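How to Compare Two Gripper Finger Sets on a Table-Clearing Task

Posted Jan 16, 2024

If you have a pair of small arms on a rail and a drawer full of finger sets, sooner or later you are going to want to know which set to leave bolted on. I put this off for a long time, because I thought I could tell by feel, and I was wrong about that in both directions. What follows is the routine I settled on for comparing the slim Derside fingers with the wider Clenar pads. It takes an afternoon, it needs nothing fancy, and you can use it for pretty much any two sets you happen to own.

What you will need

Two arms that can both reach the middle of the table, a camera up high and one at each wrist, the two finger sets, the right hex key (please find it before you start!), and a meal's worth of dishes and food. I like a mix of stiff things and floppy things. A cup tells you whether the fingers line up. A snack packet tells you whether they can hold on to something that changes shape as you squeeze it.

Step 1. Check the wrist cameras before anything else

Swap the fingers, then bring up the wrist view and drive the gripper close to a few of the things you plan to pick. You are looking for two problems. One is fingers that block too much of the view, and the other is glare, which gets worse the closer you come to anything pale and shiny. Auto exposure will chase the brightest spot it can find and leave your fingertips as black wedges.
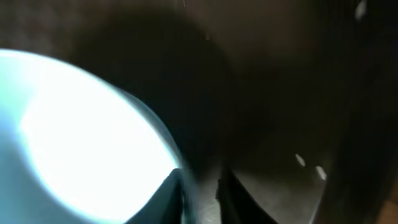 I lock the exposure by hand now, set for the darker parts of the table, and I accept that a white rim will blow out for a moment on the way in. If you let the exposure float, you end up comparing lighting and not fingers, and you won't know it until you go back through the recordings. Turn a lamp toward the ceiling if you can – bounced light is so much kinder to these little lenses. Write the exposure value on the same sheet where you keep your scores. I once lost the number between one April session and the next and had to throw out the whole first batch.

Step 2. Lay the table the same way every time

Choose one layout and stick with it. Mine is a tray of dishes in the middle, a dish rack on the right, and a clear bin on the left for packets and tissues. The left arm takes the trash and the right arm takes the dishes. Little bits of masking tape at the tray corners are a big help, and you can peel them off later. Give each item a home and a direction to point in, spoon included, and take one snapshot from the high camera to check yourself against.

Resist the urge to make the layout easy. A packet lying flat on a bare table is simple for nearly any gripper. The same packet down inside a bowl is a fair test, because the fingers have to come in over a rim without knocking it.
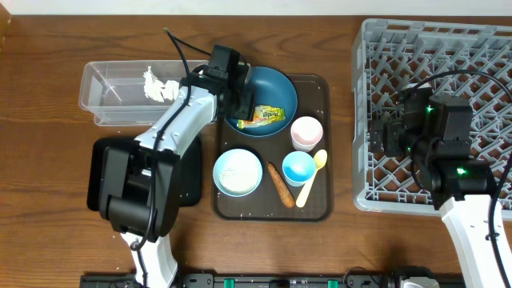
Once the layout is settled, run each item 20 times with the first finger set before you change anything. Yes, it's dull. Put on some music. I tried doing 8 runs per item at first and the results flipped around so much from one day to the next that I couldn't make up my mind about anything.

Keep the controller settings alone as well. I run the Ndlovu controller at 40 percent speed for all of this, slow enough to stop an arm before it leans on something, and I leave it there for both sets. A finger set that needs a slower approach should show that in its score.

Step 3. Set the closing force on the packet

Cups and bowls are forgiving. Packets are where the force setting matters, so tune there first and carry the same number over to everything else. Start low, close on the end of the packet, lift, and hold for a slow count. If it slides, go up one notch and try again. Pinching near one end is usually easier than going for the fat middle, where the air inside pushes back against you. Watch it in the wrist view as you lift, and watch the creases right at the fingertips, because that's where you will see it start to creep.
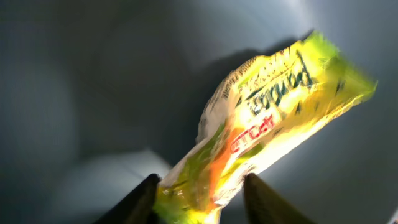

One reader wrote in to say that the end pinch gave them trouble with wide pads, which kept catching the rim of the bowl before they could close, and that they got better numbers by turning the wrist a quarter turn and coming in along the wall. They also asked whether it was fair to use a different approach for each finger set.

I think it is, so long as you write it down. Give each set its own best approach, practice it for a few minutes, and then freeze it. My Clenar pads did better with the quarter turn too, and I'm grateful for the tip. The Derside fingers didn't seem to care either way.

Step 4. Score the release along with the grab

For a long while I only counted the pickups, and I was quite pleased with myself. Then I started watching what happened over the bin and the rack. Soft pads can cling to thin plastic, and a cup let go a little too high will tip over between the dividers. So I give each run 2 marks, one for lifting the item clear and one for leaving it where it belongs. A cup on its side in the rack still gets its mark in my book, but you may be stricter than I am.

Let one arm finish and back away before the other comes across the tray, at least until you trust your paths. The Lemus mounting plates I use put the bases close enough together that elbows can meet if you get impatient.

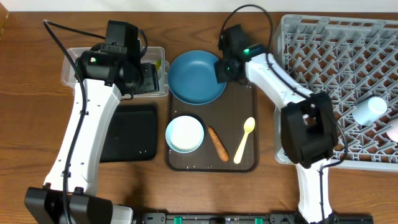

Step 5. Swap the fingers and do it all over again

Change to the second set, re-zero the gripper, check the wrist view again, and run the same items in the same order. Don't peek at the first sheet while you score the second. When both are done, compare them item by item and leave the totals for later, since a set that wins overall may still be hopeless with the spoon. For what it's worth, I left the slim fingers on the left arm and the wide pads on the right, and I've been happy with that pairing ever since.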